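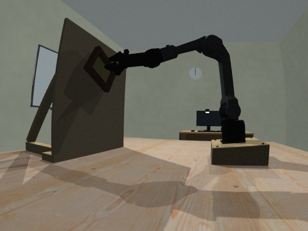 Pale tabletop, upright board.

Tistirside Forum > Home and Garden > Oiling a wooden table

pegleg_moth
Thursday, August 6, 2020
Bought a secondhand table in Itden and it drinks oil like my uncle drinks stout. Two coats of Trultex and it still looks thirsty. Do I carry on or give up and buy a tablecloth?

dampcourse
Carry on. Thin coats, a day between each. Mine took 8, and I was a broken man by the fifth.

Morris_Minor_Key
Eight is madness. Sand it properly first, 40 grit if it's rough, and you'll need three at most.

dampcourse
40 grit on a table? Are you finishing it or ploughing it?

Morris_Minor_Key
I did say if it's rough.

quillback
Wax. Always wax. Oil goes sticky by November and then your post sticks to it.

pegleg_moth
I've already got crumbs stuck to it, so I may be ahead of schedule. What about the base blocks and other small bits, same treatment?

quillback
Same wax, smaller cloth. Go round the screws with a cotton bud or you'll get white rings. 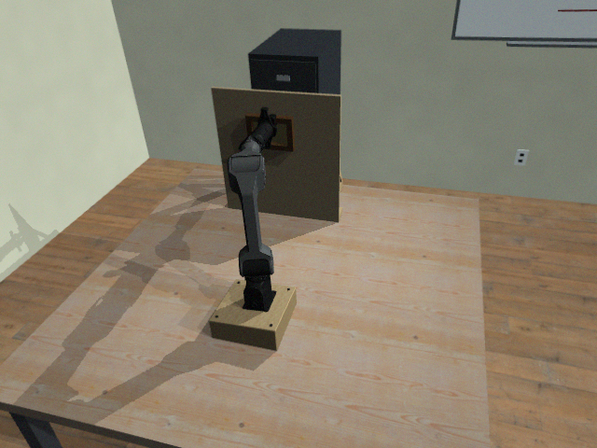 Re: Oiling a wooden table (page 2)

tin_bath
Morais do a hard wax oil that settles this whole argument. Dear, mind.

Morris_Minor_Key
Nothing settles an argument on here. The fence paint thread got to 4000 posts.

dampcourse
And 2000 of those were yours.

pegleg_moth
Right, third coat's on. If it's still tacky on Sunday I'm getting the tablecloth.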